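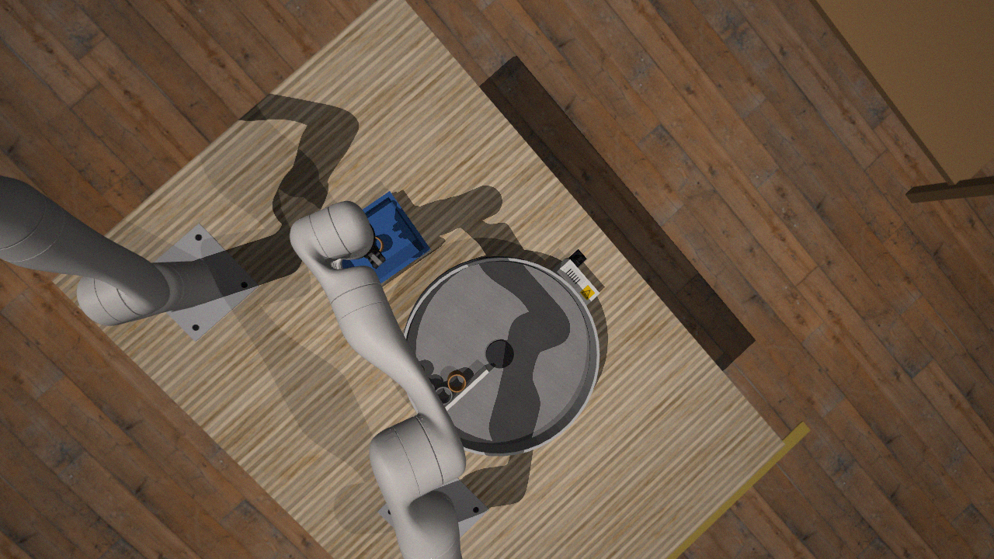
Figure 4. Light wooden table with striped top, on a plank floor.

4. Care of the Warness table top

4.1 General

The finish applied at the Wollutby works is a hard wax oil. It protects against everyday spills but must be renewed at intervals. A table in daily use should be oiled every August, or sooner if water no longer forms beads on the surface.

4.2 Before starting

Read the label on the oil tin. Open a window and keep the room above 13 degrees throughout the work. Clear the top and cover the floor beneath it with a dust sheet.

CAUTION: Cloths soaked in oil can catch fire without a flame. Lay them flat outdoors to dry, or place them in water in a metal container with a lid. Do not leave them in a heap.

4.3 Oiling the top

1. Wipe the top with a damp cloth and a little mild soap. Leave to dry overnight.
2. Sand lightly with 200 grit paper, always along the grain. Do not use a power sander.
3. Remove all dust with a dry brush, then with a clean cloth.
4. Stir the oil well. Do not shake the tin.
5. Apply a thin coat with a lint-free cloth, working from the centre towards the corners.
6. Wait ten minutes and wipe off any oil that has not soaked in.
7. Leave for 4 hours before touching the surface.
8. Apply a second coat in the same way if the wood still looks dull.

Note: The pale stripes take up oil more slowly than the dark ones. A slight difference in sheen during the first day is normal.

4.4 After oiling

Do not place cloths, mats or hot dishes on the table for one week. Scratches that remain may be treated with the Kostiuk repair stick (see Section 6).

Enquiries about the finish should be sent in writing to Mandla Magagula, Customer Care, Pladville office, quoting the number stamped beneath the top.

Section revised 1/20/26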